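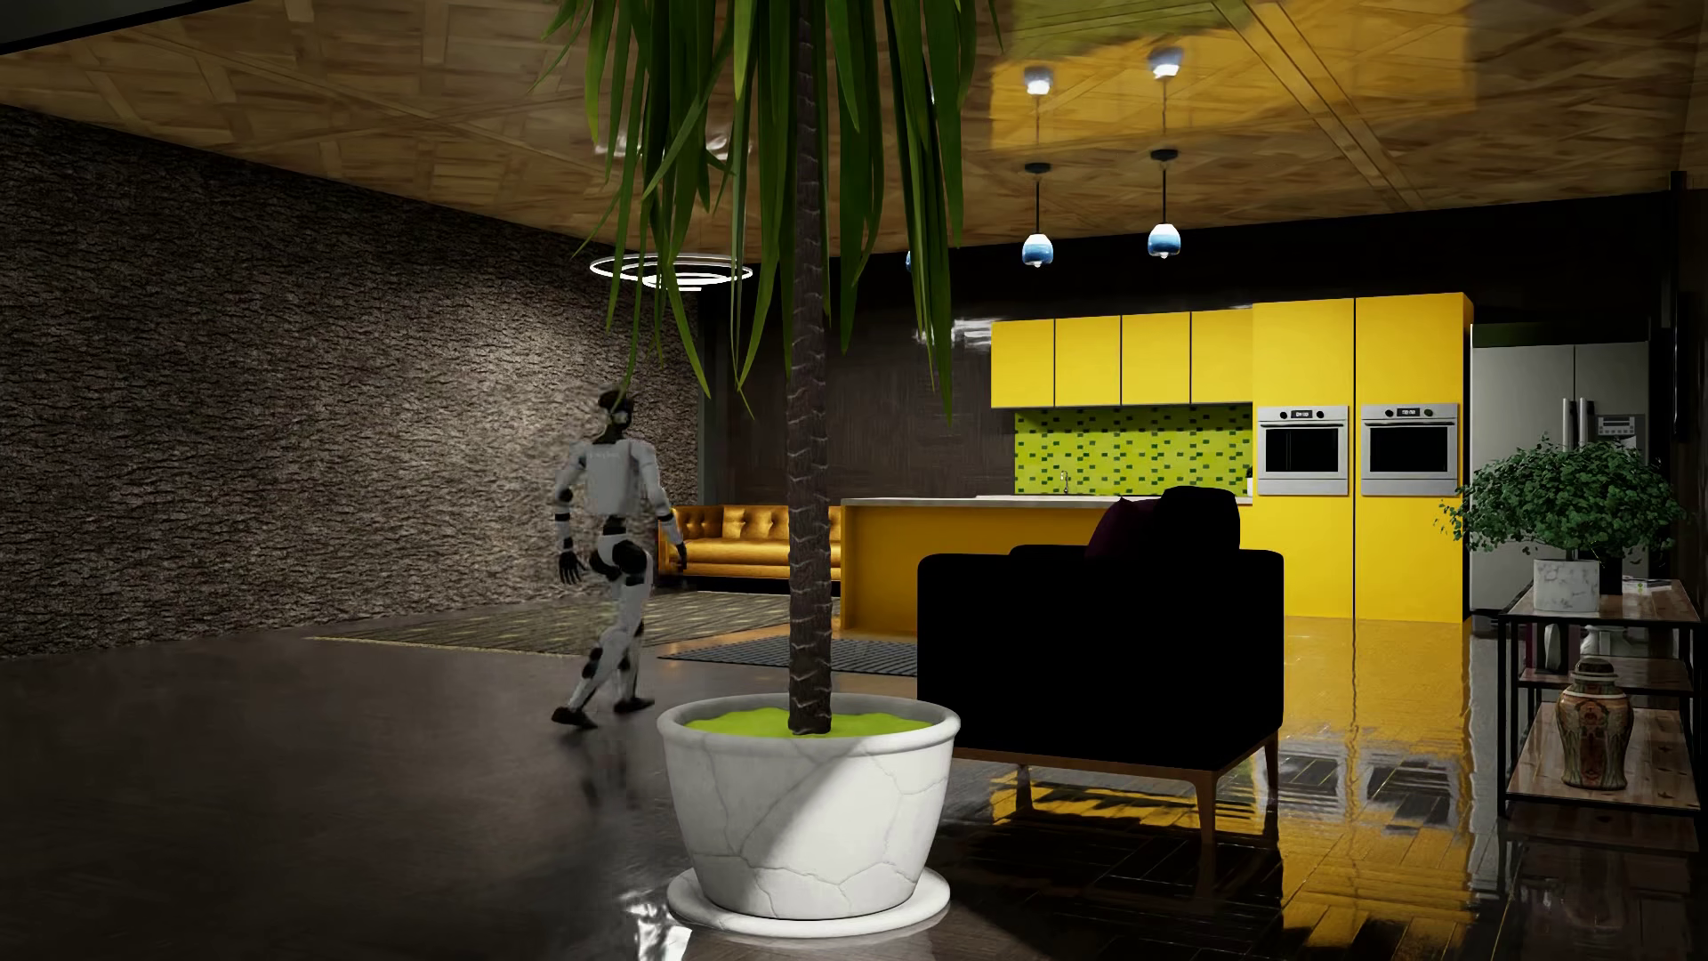
Notebook, equipment planning
Wednesday, August 16, 2023

Print this entry | E-mail this entry

Today I worked on the budget for the walking platform. Marit Haugen wants a first list before she speaks with finance, so I write down what I have, also the parts where I am not sure.

State of things. We have the simulation and we do not have the robot. The apartment model (we still call it Crichton, after the folder name) is now good enough that I can plan purchases with it. I let the humanoid walk in the lounge and kitchen this morning and made notes with the purchase list open beside me.

1. Robot. Two offers on the table. Sosberg sells the complete machine with hands included. Skellasetti offers to rent for 5 months with the possibility to buy afterwards. In the simulation we use the model with separate fingers, and all our plans for the oven and refrigerator tasks suppose such hands. The Skellasetti offer has simple grippers only, the hands are a separate line without price. I have asked for the price. If it is high, the rental is not the cheap option any more.

2. Floor. Our Crichton floor is dark and very glossy, and the yellow of the tall kitchen cabinets comes back in it as a large reflection. For depth cameras this will be a bad floor if we build it the same. So we must decide: do we buy a glossy floor for the test room on purpose, or a matt one and accept that the simulation is harder than reality? My proposal is matt for the whole room and one glossy strip that we can roll out. Cheaper, and we can compare the two.

3. Furniture. I do not think we need to buy everything that stands in the model. The sofa and the black armchair yes, second hand. The armchair is useful, it is nearly pure black and stands on tapered wooden legs, so the sensors will have something to complain about. The big palm pot also yes, but a plastic plant. Leaves which hang down near head height are a thing I want to test and I forgot it completely in the May list. The lidded urn on the shelf we replace with something that may break.

4. Kitchen. Two built-in ovens are in the model. For the real room one is enough, not connected to power, only door and knobs. The refrigerator should be two-door with vertical handles as in the model, otherwise the grasp data has no use for us. Consuelo Toledo knows a dealer for exhibition kitchens and will write to him.

5. Safety. Overhead rail and harness, emergency stop on both sides of the room. This was not in the May list either. I put 3 harnesses, Marit will say two.

6. Computing. Clultero quoted a workstation, delivery in more than 50 days. We must order it first of all, even before the robot is decided. The old machine renders the apartment but with all the reflections on it is too slow for training.

Open points:
- price of hands (Skellasetti)
- does the Sosberg price include the spare battery? The offer says "energy set", I don't understand what is in it
- ceiling. The model has a shiny ceiling with hanging lamps. I leave it out of the budget. Normal office ceiling, and lamps only if the rail gives space for them
- who signs for the floor, the building or us

The room request is number 94 in the internal list. Please use this number when you write to the building office, I used the wrong one last time.

Share (3) | Comments (3)

Marit Haugen: Two harnesses. Please split the furniture from the kitchen in the table, they go to different cost centres.

Consuelo Toledo: Dealer has answered. He has a two-door refrigerator, handles are horizontal on the lower part. I asked for another one. Oven is no problem.

Marit Haugen: Then wait with the refrigerator. The workstation I can approve this week, send me the Clultero quote as PDF.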